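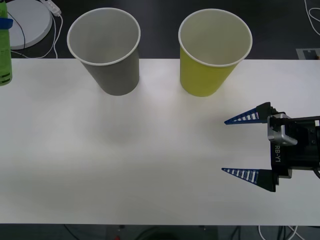 Speaker contracts: who pays when the date moves?
Board: Conferences and Bookings

mill_lane
We booked a keynote for our August conference at Drollunstead through an agency, Clerndale. Fee agreed, 50% deposit paid, contract signed by both sides. The venue has now asked us to move by 24 days because of roof work. Clerndale say a date change counts as a cancellation by the client, so the deposit is lost and a new booking has to be raised. The speaker is free on the new date. Is this normal?

Torrin_B
Normal wording, yes. Most agency contracts treat the date as a fixed term. What does the clause on postponement say? Some have one separate from cancellation.

mill_lane
There is no postponement clause. Clause 9 is cancellation by client, clause 10 is cancellation by speaker, clause 11 is force majeure. Clause 11 lists fire, flood, strike, illness and "closure of the venue by order of a public authority".

Torrin_B
Then 11 won't help you. Planned roof work is the venue's choice and no authority has ordered it. You are in clause 9 unless the agency agrees to vary the contract.

quartersheet
I disagree that it falls in clause 9 automatically. The client hasn't cancelled anything yet. They have asked to vary the date. If Clerndale refuse, the original date still stands, and only if the client then pulls out does clause 9 apply. Don't write anything to them containing the word "cancel".

Torrin_B
In theory. In practice there is no venue on the original date, so refusing the variation leads to the same place.

quartersheet
The same place for the deposit, possibly. It matters for the balance. Check whether clause 9 makes the full fee due inside a set period before the event.

mill_lane
It does. Full fee if we cancel inside 12 weeks. We are outside that for now, but not by much.

F_Falcao
I run bookings for a trade body and have moved speakers four times, twice with Clerndale. Ask for a variation letter, one page: old date struck out, new date in, all other terms unchanged, signed by all parties. They charged us an admin fee of 200 each time and carried the deposit over. The first answer was a refusal on both occasions. Ask for the account manager and not the booking desk.
Fernanda Falcão

Torrin_B
Was that before they changed their terms? The current set looks stricter than the one I have on file.

F_Falcao
The second one was under the current terms. The speaker had not booked travel, which helped. If flights are already held, expect to pay the change cost on top.

mill_lane
Train only, not yet bought. Hotel is the Villa, held on our account, free to move.

quartersheet
Then their loss is close to nil and the letter should say so. Separately, read your venue contract. If Drollunstead moved the date, the admin fee is a cost you can put to them.

dunnock44
We used Flaledora for the same sort of thing and they wanted 500 to move a panel host by one day. 200 is cheap. Pay it and get on with the programme.

quartersheet
Pay it, but reserve the claim against the venue in writing first. The two are separate.

mill_lane
Account manager has replied. They will carry the deposit over for an admin fee of 200, subject to the speaker signing. Draft letter due by 4 pm. The venue has not answered on costs.

Torrin_B
Check that the draft moves the 12-week period to the new date as well. If it only changes the event date in the schedule, the payment dates may still run from the old one.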